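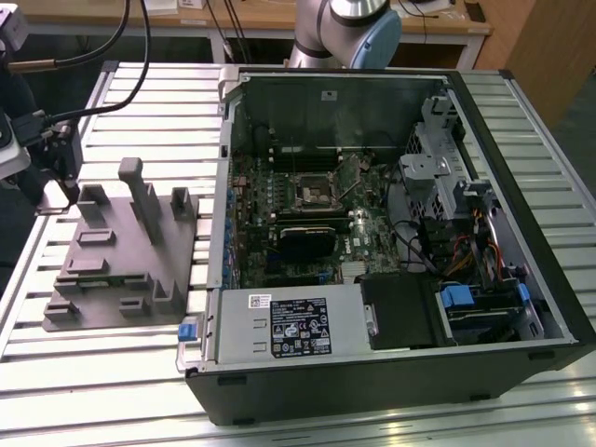
Desktop Tower Teardown – Gallery and Bench Notes

Clorham Refurbishing, Bay 5
Photos and notes: Ľubomír Tóth
Last updated Wednesday, May 14, 2025

The gallery covers mid-size office towers that come in for sorting, parts recovery and rebuild. Most are older machines with a silver-gray chassis inside a black outer casing. Notes are kept short. Full steps are in the Hudec bench manual, section 2.

General conditions: case on its side, side panel off, power cord removed, wrist strap clipped to bare metal on the chassis. Leave the strap on until the board is bagged.

1. Tower on the bench, side panel removed
Black casing, open side up. The slatted aluminum table lets small screws drop into the grooves, so keep a magnetic tray within reach. Gray 3D-printed fixture plate to the left of the case.

2. Power supply
Silver unit with a black specification label on its top face and a small white barcode sticker next to it. Copy the wattage from the label onto the job sheet. Units under 300 W go to the scrap bin; the rest are load tested for 30 minutes before they go on the shelf.

3. Blue release tab
Plastic, at the far end of the power supply. On cases of this type blue marks a part meant to be moved by hand. If a tab does not give with light pressure, stop and look for a screw.

4. Motherboard
Green board, densely populated. Photograph the front panel connector before pulling it. Pin order varies between makers and the silkscreen is often hard to read.

5. CPU socket, empty
Metal retention frame and lever. Fit a plastic cover as soon as the processor is out. Bent contacts are the main cause of rejected boards at this bench – 40 last November, nearly all of them stored without a cover.

6. Capacitors near the rear I/O area
Blue, in a column. Check the tops for bulging and the bases for residue. One bad part is enough to send the board to recycling. We do not recap boards of this age.

7. Chipset heatsink
Silver. Leave it in place unless the board is being scrapped. The old thermal pad tears and a replacement costs more in time than the board will sell for.

8. Graphics card
Black, seated in an expansion slot. Remove the bracket screw, free the slot latch, then lift straight out. Do not rock the card end to end. Bag it separately and write the slot position on the bag.

9. Memory slots
Dark, above the socket. Blow out dust before testing with known good modules. Test each slot singly, then all together.

10. Drive cage
Perforated metal, silver. Drives are removed first and logged by serial number at the Gronder station. No drive leaves the room before the wipe record is signed.

11. Lower drive bay
Blue release latch, with a second small blue clip farther right near the cage edge. Latches are reused. Broken ones are replaced from the Nirkari spares box.

12. Power cables
Red, yellow, orange and black, bundled. Unplug at the connector, never by the wires. Fold the bundle back toward the power supply and tie it loosely before lifting the unit.

Corrections go to the bench mailbox with the entry number in the subject line. Entries for slim cases are on a separate page.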